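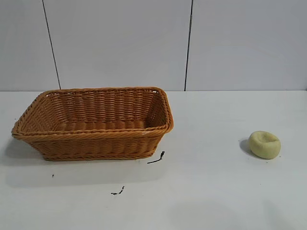

Noemi Sartori has been writing to the council in Drarton for 16 years, mostly on the subject of its bus shelters. She keeps the replies in order of rudeness. When I visit, she clears a space for my notebook and tells me I may ask anything except whether she has a hobby. "This is the hobby," she says. "People keep asking as if there's another one behind it." A woven basket, honey-brown and longer than it is wide, is the sort of thing she says every office should have for letters. "Flared sides. You can get a lot of complaint in one of those."

The trouble began with the shelter on Leltis Road, which was taken away for cleaning and came back shorter. Sartori measured it. The council wrote to say that shelters did not shrink. She wrote again, enclosing a drawing.

"They thanked me for my interest in public art," she says.

She has now sent 2,378 letters, a figure she gives without pride or any visible regret. She writes by hand, having found that emails are answered at once by a machine that hopes she is well. Her longest letter concerned a bench that sloped. Her shortest said "Still sloping."

Does it work? She considers this for longer than I expected. The Tesfamariam Street stop got its roof back in May. The timetable at the hospital is now on the side where passengers stand, having spent four winters facing a hedge. Against that, the council has put up a shelter where no bus has ever called, and named her in the minutes as a supporter.

"I went to look at it," she says. "It's very good. Dry, decent seat, nice view of the tyre place. I had my sandwiches there."

I ask what her family makes of it all. Her sister buys the stamps, 100 at a time, at Christmas. Her son has asked her to stop using his full name when she needs a witness.

She walks me to my stop afterwards and inspects the post while I look for the bus. It is late. She has a pen out before I have said so.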